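The Two-Minute Bed, Tested

Jan 27, 2023

Every winter somebody forwards me the claim that a bed can be made properly in two minutes. This year it came from Zuweira Korletey, who got it from a Stadance booklet on "morning order" and wanted to know if I'd give it a fair shake. I said I would. I've been writing the household column for the Prellstead newsletter since July and I have yet to meet a time-saving trick that saved me any.

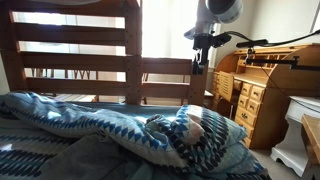
Bunk beds are where these methods fall apart. The booklet has you walk around the bed, one side and then the other, smoothing as you go. Fine, if your bed stands out in the open and has nothing over it. Try it on a lower bunk, with thick posts and slats to work around and a comforter that has rolled itself into one long fold down the mattress. You end up on your knees, pulling at a corner you can't see. I'd like to watch the author do that in two minutes.

Ok-hee Hwang thinks I'm being unfair. She skips the tucking altogether, shakes the comforter out once from the foot end and calls it made. I tried her way for 11 mornings and I'll admit it's quicker — but a busy pattern hides a lot of wrinkles, and I suspect that's doing half the work. On a plain blanket it looked like I'd slept in it. Which I had.

The booklet also recommends bedding clips. I'm not buying any. If you have a set and swear by them, write in and tell me how long they lasted.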